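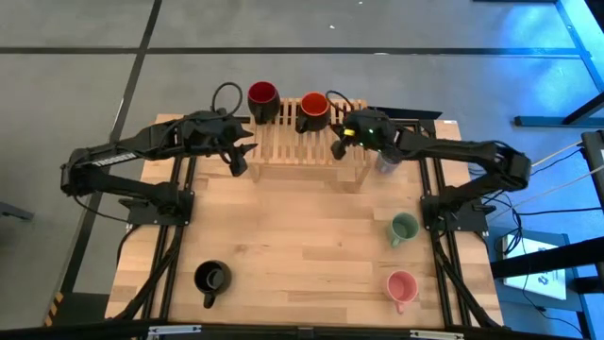

Right arm faults out when it reaches the slatted rack, left arm is fine

Posted by Lucrezia Cocco in Two-Arm Setups

Hi all! I'm having a great time with my mug racking project, but I've hit a wall and could use some fresh eyes. It's two Trossen arms on a butcher-block table, facing each other, with a slatted wooden rack at the far edge. The job is to pick mugs off the tabletop and stand them on the slats.

The left arm is a dream. The right one gets over its half of the rack, slows down, and then drops out with a communication timeout on the wrist joint. When it faults, the arm goes limp and sinks, and last night it came down on the rim of a mug. No chips, but my heart stopped for a second!

It has done this 4 times in 233 runs, always on the rack side and never when picking from the table. The log says the last good packet came 220 ms before the cutoff. I've swapped the mugs around (the black one with the orange-red inside, the green, the pink) and it makes no difference. Software is Rotard, build 1416, same settings on both arms. Is this a motor going bad?

Kwadwo Abugri

What a fun project! I doubt it's the motor. A fault that only shows up in one part of the reach is nearly always a cable. You've got that loop arching over each wrist, and when the arm folds back across the end of the rack the loop gets pulled and twisted at the plug. A pin loses contact for a moment and the whole chain goes quiet.

Try this, with the rack and all the mugs and the glass moved off the table:

Cut power to the right arm while you hold it up, so it doesn't drop.
Unplug the wrist cable at both ends and look for a bent pin or a plug that sits crooked.
Swap it with the left wrist cable. If the fault moves to the left arm, you've found it.
Put it back with more slack and tie it down an inch or so from the plug, so the tie takes the pull.
Power up and move slowly to the rack pose. Keep one hand on the stop button and the other well away from the fingers.

Also, please don't run it over anything breakable until you've sorted out the limp part. In Rotard there's a setting for what happens on a timeout. Mine was on "release" out of the box. I changed it to "hold" and it's so much nicer - the joints that can still hear the controller stay put. It won't save a joint that has lost power, so keep your hands out from under it either way.

Rizzi

had the same thing on my Vuvton controller, it was the power supply. get a bigger one

Lucrezia Cocco

Kwadwo, you are a star! Swapped the wrist cables and the left arm faulted on its ninth try at the rack. There's a tiny crack in the plug housing, right by the latch. New cable is coming from Skevulstead, and I've set both arms to hold in the meantime.

Rizzi, I did put a meter on the supply and it stayed steady through a fault, but thanks for the idea. Will post again once the new cable has a few hundred runs on it.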